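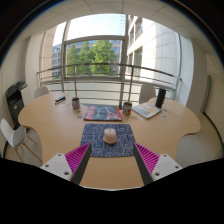
Druvau hand gripper with the fingers open, magenta pads fitted, at the round table.

Filed under: Workshop and Repair > Grippers > Pads and fingers
Reading time: 4 minutes
Print this page | E-mail this page

Gripper closes to one side after changing the pads

Despina Neagu

Good evening to all. I look after one hand-held gripper, the Druvau, which we use for recording small tasks on a table. In February I changed both pads for the magenta ribbed ones, as the old pads were already smooth at the tips. The work itself was not difficult. I loosened the screws in the white mounts, took out the inner plates, glued the new pads on the plates and put everything back.

Since then the fingers do not meet in the middle. The left one arrives first and pushes the object to the right before the right finger touches it. With a heavy object I hardly see it, but with a light one, such as the small beige dome with a knob on the placemat, it slides a little and then turns. When I close the gripper with nothing between the fingers, the tips touch but lower down there is a gap. I can push a sheet of paper into it.

What I tried so far: I tightened all the screws again, I cleaned the slide with a dry brush, and I exchanged the left pad with the right pad. The exchange made no difference. The counter shows 2,296 closings, and I do not know if this is much for such a machine.

Must I adjust the linkage, or is it something in the mounts? I do not want to open the handle if it is not necessary — the last time I had a spring on the floor and I searched for it until the evening.

Shahzad Lodhi

Buy new fingers. Two thousand closings is a lot for plastic. I had the same with mine and after new fingers it was good.

Cornel Avram

I would not buy anything yet. You have two faults which look like one, and it is easier if you take them separately.

The gap first. When the tips touch and the lower part does not, the plates are not at the same angle as before. The holes in the white mounts are a little bigger than the screws, so the plate can turn when you tighten it. If you tighten one screw fully and then go to the next, the plate always turns the same way. Please do it like this:

Loosen the screws on both sides by one turn only. Do not remove them.
Put a flat piece between the pads. I use a steel ruler, but any straight bar is good if it is as long as the pad.
Close the gripper gently, so the pads lie against the bar over the whole length.
Hold it closed and tighten the screws crosswise, a little each time, with the short key. The long key is too strong for these threads.
Open, take out the bar, close again and try your sheet of paper at the top and at the bottom. It should be held equally.

Now the side. Open the fingers fully and measure from the middle line of the body to each pad. On mine the difference was 3 mm, and the reason was under the pad. I had left the old glue on one plate and put the new pad on top of it. You exchanged the pads, but did you exchange the plates too? If you peeled only the pads and changed them over, the old glue stayed where it was and the result would be the same, as you write. Scrape the plate until it is clean, wipe it with alcohol, let it dry, then glue again with a thin layer.

If the plates are clean and the difference remains, then it is the linkage. On the Druvau you reach the adjusting screw from below, under the small cover, and the handle stays closed. Turn it a quarter turn and measure again. Mark the first position with a pen, so you can go back.

One small thing about the ribs. Check that they run in the same direction on both pads. They can be glued upside down very easily and then a thin object will tilt.

After the work I make 100 closings with nothing inside and then I check the screws once more. They always move a little the first time.

Despina Neagu

Thank you, Cornel. I exchanged only the pads and not the plates, so your question was correct. On the left plate there was old glue, thick at the upper end. I cleaned it, glued again and used a ruler for the angle. The paper is now held at the top and at the bottom. There is still a small difference between the sides, less than before, and I will try the adjusting screw tomorrow in the morning when the light is better.

Coralie Ruawai

Adding one point for people who come to this page later. If you use your recordings for anything afterwards, write down when you changed the pads and when you adjusted the centre. We did not do this with ours, and later we could not say which recordings were made with the crooked plate. Now a paper label hangs on the handle with the month and the work done. Also, leave the glue overnight before you use the gripper. The tube says one hour, but our pads moved under load after more than 3 hours.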